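Home | Listings | Careers | Contact

Leasing Associate, Mixed-Use Properties — Tralter Realty

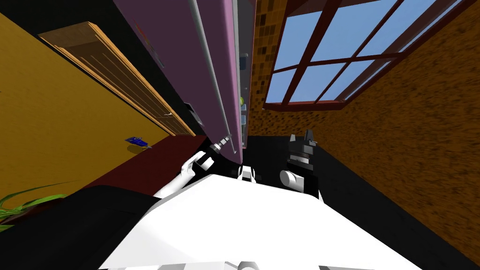

Jeanie Tennant says the hardest part of the job is the turnover inspection, and that applicants should ask for the checklist before they interview.

The position covers two walk-up buildings with 47 apartments and ground floor retail. Duties: show vacant units, prepare lease files, record meter readings, schedule repairs. Hours are full time, with one weekend shift per month. A state real estate license is required within six months of hire. Stairs daily — neither building has an elevator.

Send a resume and two references to Macario Cervantes, leasing office. Start date is in August.

Contact | © Tralter Realty | Back to top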